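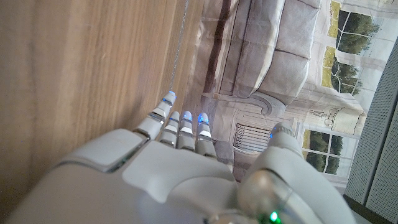 I have been cleaning my own windows for most of my adult life and I was bad at it for nearly all of that time. Streaks, lint, that weird gray haze that only shows up at four in the afternoon when the sun comes in low - I had every one of them. What follows is how I do it now, in no great order, with a few other glass jobs thrown in at the end (mirrors, the oven door, the shower).

## Pick a dull day

Sun on the glass dries your cleaner before you can wipe it off, and then you're polishing dried soap. I do mine in March, when it's usually overcast here in Plundstead, and again whenever I can't stand it anymore. If the sun does come out, I start on the shady side of the house and work my way round behind it.

## Dust first, and I mean the frames too

I skipped this for years! If there's dust on the frame, it turns to mud the second you spray, and the mud runs down onto the glass you just cleaned. Go over the frame and the sill with a dry paintbrush, an old two-inch one is perfect, and vacuum up what falls. The tracks on sliding windows get the crevice tool and then a damp rag wrapped around a butter knife. Push the knife along slowly and you'll be amazed and a little ashamed.

Screens come out and get leaned against the fence. I wash them with a soft brush and dish soap, rinse from the back, and leave them alone to dry while I do everything else. Number them with a bit of masking tape as they come out. Mine all look the same size and none of them are.

## The mix

I've bought the blue stuff, the foaming stuff, and a bottle of something called Cito that smelled like a pear and left a film you could write your name in. What I use now is a bucket of lukewarm water with a small squirt of dish soap. That's the whole recipe. The soap should barely make bubbles. If you've got a good head of foam on it, tip half out and top it up with plain water, as too much soap is where most streaks come from.

For fingerprints and dog noses I keep a spray bottle with equal parts white vinegar and water. Don't use vinegar on stone sills, please. I have a dull patch on mine about the shape of Florida and it's not coming out.

## Squeegee, cloth, go

A cheap squeegee with a good rubber beats an expensive one with a nicked rubber. Mine is a Bivik, I've had it five years, and I've flipped the blade over once. Wet the glass with a sponge or a mop head, then:

- Dry a thin strip along the top edge with a cloth.
- Start the squeegee on that dry strip and pull straight down.
- Wipe the blade. Every single time.
- Overlap the next pass by a couple of inches.
- Finish with a dry cloth along the bottom and down both sides.

Then leave it alone. There will be a tiny line somewhere and you'll want to rub it with your sleeve, and that's how you get lint.

I keep two cloths on me, one for the blade and one for the edges, in different pockets so I don't mix them up. Old cotton T-shirts are great if they've been through the wash a hundred times. Newspaper used to be my mother's method and it worked fine for her, but all I got was black thumbs and smudges on white paint. Wash your cloths without fabric softener, which leaves a greasy coating that goes straight onto the glass. 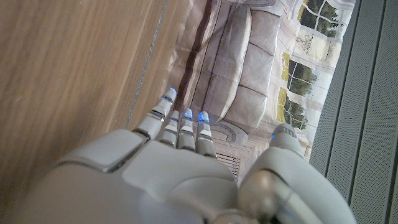
Ghiță wrote in after I first put this page up to say that I'd left out the best trick of all: wipe the inside up and down and the outside side to side, so when you find a streak you know which side of the glass it's on. I tried it that same afternoon and was cross I hadn't been doing it forever. It saves so much running in and out of the back door.

## Mirrors

Spray the cloth and never the mirror. Liquid runs down behind the bottom edge and eats at the backing, and those black spots can't be cleaned off. Hairspray won't budge with soap, so dab it with rubbing alcohol on a cotton pad, then go over the lot with a barely damp cloth and a dry one.

## The oven door

Make a paste of baking soda and water, thick like frosting, and smear it on the inside of the glass with the door open flat and the oven stone cold. Leave it half an hour at least. I go and have coffee. Scrape gently with a plastic scraper, wipe, wipe again, and then wipe again, because baking soda dries white and you'll think you got it all. If the grime is *between* the panes, check your manual before you go at the screws.

## Shower glass

Keep a little squeegee in there and use it while you're still dripping. It takes less than a minute. For the crusty stuff that's built up already, warm white vinegar on paper towels pressed flat against the glass will loosen most of it - open the window, it does stink. Rinse well and dry with a towel.

## Odds and ends

Old sticker goo comes off with cooking oil, then soap. Paint specks need a fresh razor blade held low on wet glass, but not on tempered glass or anything with a coating, where you can scratch it badly. And tie the curtains up before you start. I use a pants hanger, clipped to the bottom hem and hooked over the rod.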